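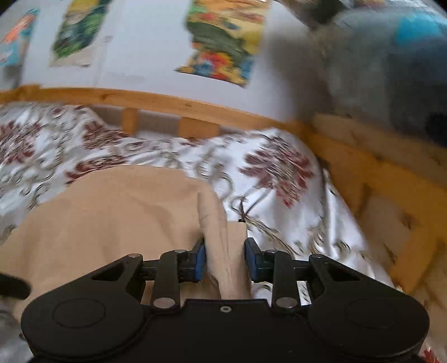
Nomumis Garment Steamer, the long review

Quick version for people standing in the store with their phone out: good steamer, bad tank, get it on sale. Longer version follows, typed over two lunch breaks so forgive the mess.

Why I bought one

My iron died. It was a Kruger, heavy thing, had it since my first apartment. Started spitting brown gunk on a white shirt the morning of an interview and that was the end of it. Wore a sweater instead. Hot sweater. Got the job anyway.

I don't love ironing. Set up the board, squeaky legs, the cat under it, pack it all away. Everybody at work kept saying get a steamer, you hang the thing on a door and you're done. So I looked at the Nomumis and at the Pranora travel one and read way too many reviews. The Nomumis had 2,676 of them on the store page when I ordered, and I read more than I want to admit. Half say it changed their life. The other half got a leaky one.

Mine isn't leaky. Well. Mostly. See below.

Out of the box

Steamer, a little fabric brush that snaps on the front, a measuring cup, a heat glove for one hand. Glove is thin but it does work, wear it. Manual is folded up like a road map and the English part is short. No storage bag, and at this price I'd like a bag.

Cord is long enough to get from the outlet by my bed to the closet door. Can't ask for more there. It does come out of the very bottom of the handle so it drags across whatever you're doing. Got used to it.

Heavier than it looks once it's full. First few days my wrist was tired after a couple of shirts. I switch hands now. If you have wrist trouble go try one in a store first, seriously, hold it straight out in front of you for a minute and see.

Heating up

Fast. I fill it, hang the shirt up, brush my teeth, come back and it's going. There's a light that goes from red to green. Don't trust the green. Give it a bit longer and point it at the sink for the first blast, because the first blast always has drops in it. Learned that on a silk blouse — the spots came out in the wash, but I did not enjoy the evening.

How it does on actual clothes

Cotton t-shirts: great. Best use for it. Two passes and it hangs straight.

Dress shirts: OK. Body of the shirt is fine, sleeves fine. Collar and cuffs, no. They come out soft and kind of sad. If you need a sharp collar you still need an iron. The button strip puckers a little too unless you pull down on the hem hard while you go.

Linen: depends what you want. If you like linen to look like linen, relaxed, then yes. If you want it flat like a hotel napkin, no chance. I have linen pants with a crease down the front and the crease just slowly left.

Polyester and the stretchy work stuff: wonderful. Lightest touch. Skirts with a lining, also wonderful, you can go up inside between the layers.

Wool coat: this one surprised me. Knocked out the fold lines from being in a box all summer and it took the closet smell with it. Would keep the steamer for this alone.

Curtains: did the living room ones while they were hanging. Arms fell off. Looked great after. Refilled the tank so many times I lost track.

Bedding: tried a duvet cover flat on the bed, because why not. Don't. Steam goes right into the comforter and you get a damp bed at 11 at night.

The trick nobody puts in the manual is tension. Steam does half and your other hand does the rest. Pinch a bit of the fabric near the bottom, pull it away from you and down, run the head over the tight part. Loose cloth just flaps around and you end up steaming the door.

The tank

OK so. The tank. It holds 400 ml which sounds like plenty and isn't. On high I get through one dress shirt, a pair of pants and part of a second shirt before it starts gasping. On low it lasts longer but low is only good for thin stuff.

Taking it off is easy, slide the latch, pull. Putting it back on is where people get the leaks I think. It clicks, and then there is a second click. If you only hear the first one it will drip out the back of the handle and down your arm. Warm drip, not burning, still rude. Took me a week to work this out. Push till it clicks twice.

Also the fill hole is small and has a rubber plug on a tiny strap. The strap on mine is already stretched. I give it until May.

Tap water or distilled: manual says either. Our water is hard, kettle goes white in no time, so I use distilled. Extra hassle and jugs all over the laundry room. The Kruger I never did that with and look what happened.

Compared to the Pranora

My sister has the Pranora so I borrowed it for a weekend trip. Much smaller, fits in a shoe. Weak steam. Fine for a t-shirt in a hotel, takes forever on anything with weight to it. It doesn't drip though, ever, even when tipped over. If you mostly travel get that one. If it's for home then the Nomumis, no contest.

There's also an Adora upright with the pole and the hanger and the big floor tank. Tried it in the store only. Lovely steam, constant, no refilling every five minutes. But you have to have somewhere to put a thing the size of a coat rack and I do not. If I had a laundry room with a door that closed I'd of gone with that one, prolly.

Noise and small stuff

It hums, then it sort of thumps when the pump kicks in. Not loud. Did not wake up anyone at 6 a.m.

The trigger locks on, good feature, thumb thanks them. The lock is next to the power button, bad feature, I turn it off by accident all the time and then wait for it to heat again.

Auto shutoff works. Left it on the dresser, got a phone call, came back and it was off. No mark on the wood. I'd still not do that on purpose.

Brush attachment is meh. Picks up cat hair a little, then it gives the cat hair back to the next shirt. Stays in the drawer now.

Cleaning: empty the tank when you're done, every time, leave the plug open. Vinegar rinse once in a while. Do it with the window open because hot vinegar is a whole experiance.

Things I'd change

A bigger tank or a see-through line that you can actually read. The line is there but it's gray on dark gray. Move the power button. Thicker glove. Put the cord on a swivel.

Who should skip it

People who wear a crisp shirt daily. Quilters, sewing people — you need to press seams and this won't press anything, get a real iron. Anybody with a bad wrist. And if you own three things that wrinkle, just hang them in the bathroom while you shower.

Would I buy it again

Yeah. Used it nearly every morning since it came, and I ironed maybe once a month before that. Clothes look better. I leave the house faster. I did end up getting a cheap iron for collars which kind of defeats the point, but it lives in the closet and comes out for weddings.

4 out of 5. Would be a higher score with a decent tank.

Edit: someone asked about velvet. Yes, works, go from the back side and keep the head off the fabric. Haven't tried it on sequins and not going to.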